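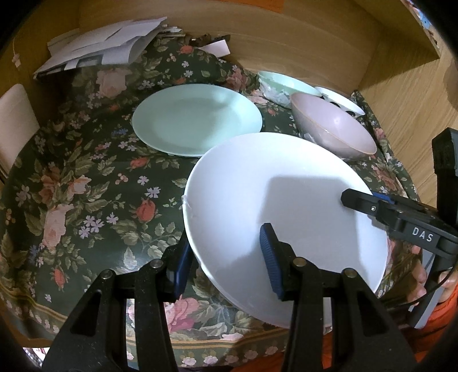

Fig. 1. White plate, tilted, with a mark on its left rim.

Unit 4: Product claims and how to read them

Most household goods are sold on words that sound like test results and are nothing of the kind. "Chip resistant" is the usual one for tableware. Resistant to what? A knock from a spoon, a drop into a sink, ten years in a cafe? Unless the maker names a test, the phrase commits them to very little.

Look again at Fig. 1. The mark on the rim could be a chip or a raised flaw, and a photograph won't settle which. Sellers rely on readers who decide too soon, and so do people who write angry reviews.

Case A: Forlow. The leaflet says its plates are "up to 9 times stronger". Stronger than what is never stated. "Up to" also lets in every result below nine, including no gain at all.

Case B: Zuvia. The box carries a badge reading "lab tested". I don't doubt that it was. The badge doesn't say whether the plates passed.

Case C: Mustier. A better effort. The maker gives a drop height and says that 11 plates were dropped. It then reports only the survivors' "average condition", a measure I have never met elsewhere and can't make sense of. The broken ones have gone missing from the sum.

Semaan, the shop chain, repeats all three claims on its shelf cards without comment. Treat a shop card as an advert, even when it is laid out like a table.

For the seminar
Bring 2 claims from packaging at home. For each, write down what was measured, what it was compared with, and who paid for the work, if the pack says. Leave a blank where you can't find out. Please don't fill blanks with guesses; last year's sheets were full of them.

Reading: handout 3, section on averages. Skip the part on surveys, we come back to it in January.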